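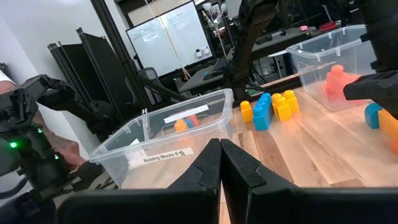
Home Notes Lending Archive Contact

Borrowing and returning: notes on the Indville toy library

Readers of these pages will know that I have used the toy library at Indville for several years, first as a parent and latterly as a grandparent. The lending rules were revised in November and a number of families have written to me to ask what has changed. The following is my own reading of the rules. It should not be taken as a statement by the library.

Membership is now held by the household. A grandparent or childminder who collects on behalf of a family must be named on the card. Names may be added at the desk, and there is no charge for doing so. Cards issued under the old scheme remain valid until they expire.

Each household may borrow up to 9 items at one time. A construction set counts as one item, whatever the number of pieces in it. A puzzle also counts as one item. Dressing-up clothes are counted by the garment, and I am told that this has caused some argument. 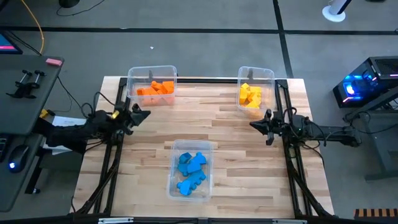
Written by Pauline Wragg
Sunday, February 9, 2020
Filed under: Lending

The loan period is three weeks. It may be renewed once, in person or by telephone, unless another household has asked for the set. Under the former rules a set could be renewed without limit, and the large Junero railway was kept by one family for the greater part of a year. Aliki Petridis, who ran the desk at the time, wrote to them four times.

Missing pieces are treated more gently than before. A borrower who has lost a piece should write this on the return slip. The set will then be placed on a separate shelf for one month, during which the piece may be handed in and nothing further is owed. In our own case a wheel from a Melum cart was found inside a winter boot — on the last day but one.

The catalogue was also recounted last year. It lists 1263 items, of which 507 are puzzles and board games. Mesfin Tilahun, who carried out the count over two weekends, found 76 sets with no entry of any kind. Most have since been given a number and may be borrowed in the usual way. A few, including a very handsome Čierny farm, are to stay in the reading corner and may be used there only.

Two matters remain unclear to me. The rules do not say whether a reserved set may be collected by a person who is not named on the card but who brings a note. They also give no opening hours for the school holidays. I have put both questions to Ott Kļaviņa in writing and will add his reply below this post when it is received.

Families who wish to give toys to the library are asked to telephone first. Soft toys cannot be accepted. Board games are welcome if the instructions are included, and a handwritten copy will do. Gifts may be left at the side entrance on Saturday mornings between ten and twelve.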